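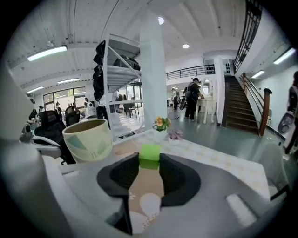

Olesia Moroz
Head of Communications, Virosmont

22/11/2021

VIROSMONT ASKS WHETHER THE SHARED TABLE IS WORTH THE ROOM IT TAKES UP

Small office furnisher publishes its first review of communal tables and finds plenty to doubt

Virosmont, which furnishes and looks after shared workrooms, has today published The Table Review, a plain account of what happens to a big communal table once the fitters have gone home. The company has sold such tables for years. It is no longer sure that all of its customers needed one.

The review draws on 1,593 short forms filled in by people who work in rooms furnished by the company, along with room visits made in August. It covers tables, cloths, seating, open shelving and the small things people put out to make a room feel lived in: mugs, cut flowers, pot plants.

"Our trade has been telling people for a long time that a shared table brings a team together," said Olesia Moroz, Head of Communications at Virosmont. "I have written that sentence myself, more than once. When I went looking for what it was based on, I found a brochure, and the brochure was ours."

What people said they used the table for

Respondents were asked to name the main thing they did at the table in the past week. Eating came first and putting things down came second. Meetings came fourth, behind waiting for somebody. Virosmont does not claim that these answers hold for every workroom in the country. The forms were optional, and people with a grievance about furniture may be keener to fill one in than people without.

The company also accepts that "bringing people together" is hard to measure with a form. It had a go, with a question asking whether respondents had spoken to someone new at the table. So many people ticked "not sure" that the result has been left out.

Cloths, mugs and flowers

One part of the review looks at the softer touches. A cream cloth with a small pale yellow pattern, a vase of orange and yellow flowers and a pot of pale purple ones will change how a table looks in a grey-floored room with a white pillar behind it. Virosmont has no quarrel with that. It does question the price some suppliers put on it under names such as "wellbeing dressing".

"A vase of flowers is nice. I like flowers," said Moroz. "I would want to see some very good evidence before I paid a monthly fee for somebody to call them a programme."

The cloth divided opinion more than anything else on the form. Those in favour said it made the table feel less like a desk. Those against mentioned crumbs, coffee rings and the question of who takes it home to wash. Virosmont will go on supplying cloths to customers who ask, and will stop including them in its standard quote.

Mugs drew the longest comments. Several rooms have tried matching sets, and several have gone back to letting people bring their own. The review makes no recommendation, beyond noting that a patterned mug is easier to tell apart from its neighbours than a plain one.

Chairs that do not match

Customers often apologise to the company's visitors for mixed seating, such as black office chairs next to a white chair with a curved back, or bar stools lined up by the window. The review found no sign that matching chairs made people sit at the table for longer. People did mind chairs that were too low for the table, and chairs that were too big to push under it.

Bar stools come off badly. They look good in front of a large window with trees outside, and Virosmont has sold a lot of them for that reason. On the forms, respondents described them as somewhere to leave a coat. From now on the company will ask customers to try a stool for a full lunch break before ordering.

Open shelving

The review is kinder to open metal racks with white shelves, which cost little and can be moved by two people. It is less kind to the idea that open shelves keep a room tidy. A rack shows what has been put on it, and in most rooms it ends up doubling as a clothes rail whether or not anyone planned it that way. Virosmont suggests fitting proper hooks elsewhere before buying a second rack.

What changes for customers

Customers planning a new workroom will be offered a four-week loan of a table before they commit to buying. The Fedwood range, the company's plainest, will be the first available on loan, followed by the larger Martinelli. Any table not wanted at the end of the loan will be collected without charge. The Cudstead showroom will take out its display of fully dressed tables and show them bare, with cloths and vases kept to one side for anyone who wants to see them in place.

Moroz said she expected some head-shaking from others in the trade. "We may sell fewer tables. We may also find that people borrow one, get fond of it and keep it, in which case I will have been too gloomy. I would like to know which, and I don't think asking our own sales team is the way to find out."

A second round of forms will go out next year. It will include rooms furnished by other firms, should those firms agree to take part. None has said yes so far.

The Table Review is free to read at the Cudstead showroom, and printed copies can be requested from the Virosmont press office. Requests for interviews should be addressed to Olesia Moroz.

ENDS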